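Wemwood Limewash Brush and Glaze Kit | Stornivico Decorative Painting Supply

I put this kit together after a long June on a plaster ceiling in a front parlor, when I got tired of carrying three bags up the scaffold.

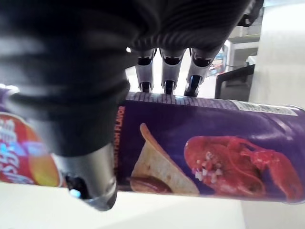

So the whole thing rolls up into one canvas wrap, and it weighs 6 pounds with the glaze jars full. I've been painting walls and ceilings in old houses for 19 years and I still forget stuff in the truck, so having one wrap that goes everywhere has been great for me (and for whoever I'd otherwise be sending down the ladder!).

What you get

Two oval limewash brushes, one wide and one narrow
A badger-style softener, synthetic
A long-haired liner for stenciled borders and fake panel molding
A graining comb
Two jars of Wemwood glazing medium, clear, slow drying
The canvas wrap with ties

The wide brush is the one I'd marry. It holds a ton of wash and lets it go evenly, so you can cross-hatch a good stretch of wall before you have to go back to the bucket. The narrow one is for cutting in around cornices and door casings. Break both of them in with clean water overnight before the first job. They'll shed a few hairs on the first wall and then they quit.

The glaze is the old Abubakar recipe, which I bought from the family when they closed their shop, and I've only changed the thickener. You get 40 minutes of open time on a sealed wall in a cool room, less if the heat is on. Mix in your color a little at a time. Raw umber goes a lot further than you think, and I've repainted a dining room to prove it.

My friend Osaze Olaniyan used an early version on a set of marbled columns in a courthouse lobby and sent the softener back with a note that just said "floppier." He was right. The new one has longer bristles and a lighter handle, and it pulls the veins out nice and smoky.

Which surfaces?

Limewash brushes: lime plaster, bare brick, anything chalky. Glaze: sealed plaster, primed wood, canvas that's been sized. Please don't put the glaze over fresh limewash, it'll peel off in sheets. If you want a tinted layer over lime, look at our Aris casein wash.

Cleaning

Soap and cool water, then hang the brushes bristles down. I use plain dish soap. Don't stand them in a jar overnight, the ovals go flat on one side and never come back.

Made in small batches, 2000 kits in this run. Replacement brushes and glaze are sold separately, and the wrap comes in natural or dark green. If you need the liner in a left-hand angle, put it in the order notes and I'll swap it at no charge.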